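Home | Manuals | Desk Cells | Section 6 | Print

6. Putting the Desk Cell to Work on a Staffed Shift

This section is for the shift lead and for the people whose work moves next to the arm. It assumes the arm has been mounted and the Linodero controller has passed its first start.

6.1 Before the shift

1. Load the desk layout in Linodero and run the full sequence in simulation. Run it again whenever someone changes what is kept on the desk.

2. Watch the whole run. Check the path of the wrist and gripper over anything tall, such as plants, raised laptop screens and lamps.

3. Set the travel speed to 300 millimeters per second. Do not raise it during the first 3 weeks of shared work.

4. Save the run under the cell name and the shift letter.

NOTE: A layout saved at the Grube site will not load at Rolent. The desk heights are different.

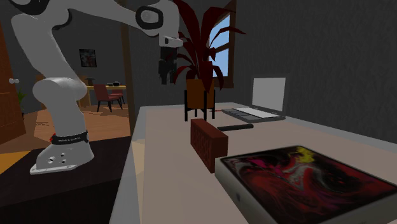
5. Mark the reach area on the real desk with tape. Personal items stay outside the tape. Work items that the arm is meant to sort go inside it.

6. Test the stop button from the operator's chair, then from the door side of the desk.

CAUTION: Do not reach under the gripper to straighten an item, even when the arm is standing still. Press Hold first and wait for the steady light.

6.2 What changes for desk staff

Sorting and putting away small items moves to the arm. Staff who did this by hand take over three jobs: checking the exception tray, approving new items, and closing the log at the end of the shift.

New items must be approved before the arm handles them. Enter the size and weight, choose a grip, and run the item once in simulation. If the grip fails there, leave the item on the manual list.

The exception tray should be emptied every hour. A full tray puts the cell on hold and the work goes back to hand sorting until it is cleared.

NOTE: During the trial at Rolent the cell logged 2,977 picks. Pick counts belong to the cell. Do not use them to rate the person on shift.

Anyone may switch the cell to manual at any time. No reason has to be entered. The shift lead reviews manual periods in June with the rest of the Gollska settings.

6.3 End of shift

1. Press Hold, then Park.

2. Clear the tape area.

3. Close the log and write down any item that was moved to the manual list.

Related sections
Approving a New Item
Grip Settings and Limits
Clearing a Hold
Linodero Error Codes
Gollska Shift Log Template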